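Budgeting for a first set of hand-held grippers for garment work: what am I forgetting?

Posted in Equipment and Purchasing
May 7, 2020

cititz_lab

We are a small group planning to record demonstrations of household handling tasks, mostly laundry: spreading shirts on a bed, folding, stacking, moving folded items to a shelf. The recordings will be used to train a policy for a two-armed robot that we do not own yet. The plan is to buy hand-held grippers first and the robot in the next budget period.

I have one quote so far, from Mellton, at $2,980 for a pair of grippers with mounts and one spare set of fingers. Cameras and the recording computer are not included. The other option is a Mirus pair at $2,086, with no spares and a longer lead time. My approver wants a single request with everything on it, because the last one came back in March with a note about "unlisted accessories."

What I need to know:
Is it safe to buy one pair and share it between two people?
How many spare fingers should be on the first order?
Is there anything specific to fabric that should change the choice?

Our room has a bed, a long table and a washer. Power is fine. Storage is not.

Dönmez

Buy two pairs if you can get the money. Sharing one pair sounds cheaper, but when a mount comes loose both people stop, and you are paying both of them. If two pairs are out of reach, buy one pair and a third single unit. Check first that the left and right units are the same part. On some models only the fingers are mirrored and the body is common, so one spare body covers either hand.

On fingers, get the price of a finger set in writing before you compare the two quotes. The $2,086 pair may cost more over a year if the fingers are sold only as a full assembly. Ask each vendor these things by email and attach the replies to the request:

Price of fingers alone, and of the pads alone if they are separate
Screw sizes and whether the screws are standard
Whether calibration is needed after a finger change, and who does it
Weight of one unit as held, with strap and camera
Lead time for spares, as opposed to lead time for the first order

Weight matters more than people expect. Shirt work is all reaching across a flat surface with your arms out, and a heavy unit shortens the session. I plan for 10 minutes on, then a break, and schedule from that.

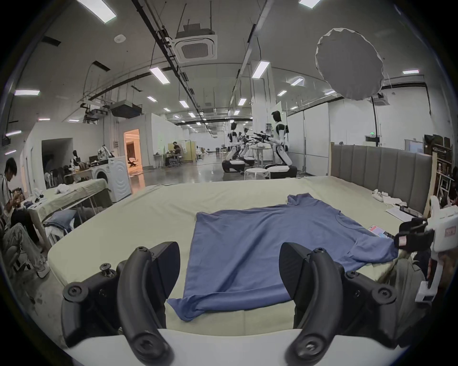 For fabric, the finger shape is the thing to test. Curved fingers pick up a fold well, but a single layer lying flat on a sheet is harder, and the tips need to meet cleanly along their full width. Borrow a unit before ordering, if the vendor allows it, and try a T-shirt on a fitted sheet. Do not test on a bare table only. The sheet moves with the shirt and you will want to know how much.

Also put the garments in the budget. You need several colors and fabrics, and at least a few that are close in color to the bedding. I would set aside up to $500 for clothes, sheets and bins. It is a small line and it is the one that gets left off, so your approver may see it as another unlisted accessory later.

foldline_77

we got the Mirus ones. they are ok. spares took forever. get a shelf

cititz_lab

Thanks. I asked Mellton about the finger price and they do sell them separately, screws included. The bodies are common to both hands, so the request is now one pair plus a single unit, two finger sets and the clothing line. I added a wheeled cart too — the foldline_77 comment about the shelf was fair.

Still waiting to hear whether calibration after a finger change can be done by us. If it has to go back to the vendor I will need a second pair after all, and the robot moves out another quarter.

Dönmez

Ask for the calibration procedure as a document, before you sign. If they send you a file with steps in it, you can do it yourselves. If they send you a phone number, price the second pair. Put the shipping on its own line either way.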